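22 July 2018 — Jodow picking kit, eval day 5

Still on the loaner from Uller. Gripper and the Urio planner only, arm is ours.
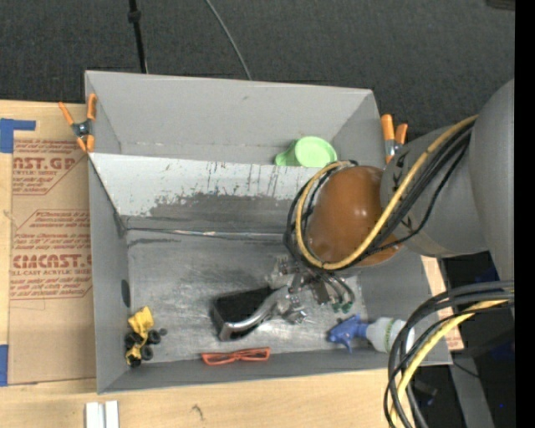 Ran mixed bin all morning, default settings, no tuning. 184 attempts, 116 good picks. Not great. The Jodow sheet promises a lot better but they don't say on what objects, so ask them.

Eyeglass frames are the worst. Planner wants to go through the lens opening every time, fingers close on nothing. Spray bottle OK if it goes for the body, hopeless by the trigger. Cup fine out in the open, bad up against the back wall — gripper body gets to the wall before the fingers get to the cup. Same thing in the corners with the toy vehicle. Wheels confuse it too I think.

Shiny seam at the foot of the sloped panel still gives false grasps. Masked it in Urio, seemed to help, then lost the mask on restart. Settings dont save unless you export first!! Put that in the review.

Spring clamps on the rear corners are staying for now. Check them before each run pls. Need a proper bracket if we buy.

Cable bundle: watch it at the right side on low reaches. Want longer hose loops, Uller says that's an extra.

Price came back, 942 a month with support. Ullora quote is lower but no planner, so we'd be writting our own. Not keen.

To do
— rerun with the mask exported
— glasses only, some 20 tries
— ask Jodow re spare fingers, lead time
— loaner has to go back in November, get the decision in before then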